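Kultine shelf task, demo session, November, started just after lunch

Good afternoon on the Farkex arm! The goal was 31 clean demos of pasta packages moved by remote control, all driven from the Liria handset with the new scaling (hand motion cut by 2). We got nearly all of them before the handset battery gave out.

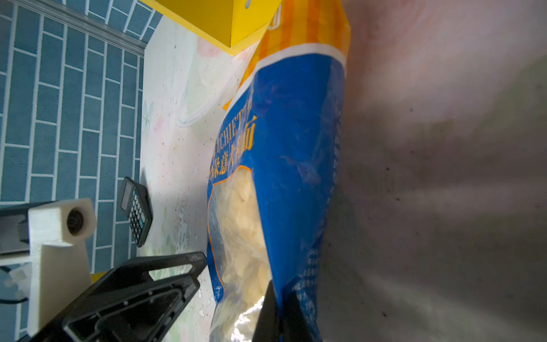
Scaling first, as it made the biggest difference. At the old setting my hand jitter went straight into the wrist and I kept overshooting on the approach. Now I can creep up on a package and stop where I mean to. The shell pasta in the blue bag with the orange and yellow stripes is a nice test for this, with one finger pressed right on the clear window. I want more grasps there, and a few up on the striped part for variety.

Threw out 3 demos where I paused too long before closing. Luik's trimming script would probably save them, but re-recording is quicker. 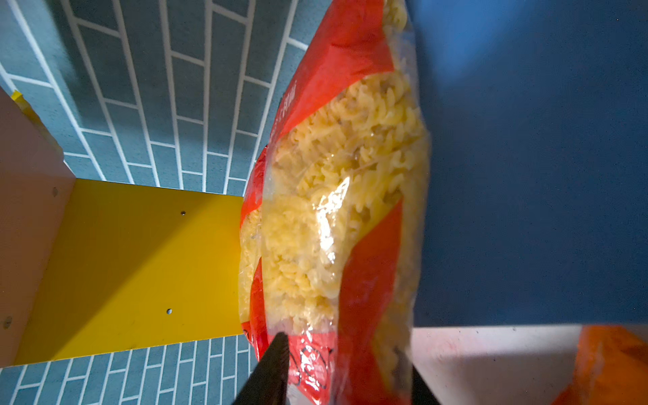
Wrist angle is still the thing I'm slowest at. I tend to roll first and then translate, and the policy copies that habit faithfully (we saw it last month). Tried blending the two this time — so much smoother! For the fusilli I like a pinch near the lower end with the bag tilted, even though it hides part of the yellow board from the wrist view. Keep that grasp in the set and add 7 more with the bag closer to upright.

Long packages next. They swing the far end wide on a roll, so go slower near the shelf panels.

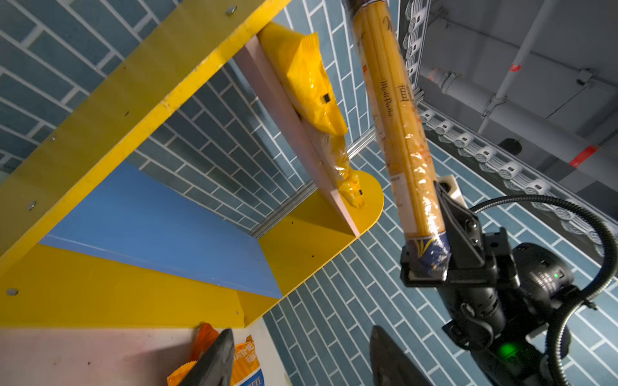 Molti Pasta spaghetti in the gripper, blue end cap down.

To do: charge the handset, re-run the wrist camera calibration, copy the logs over to the Kultine folder.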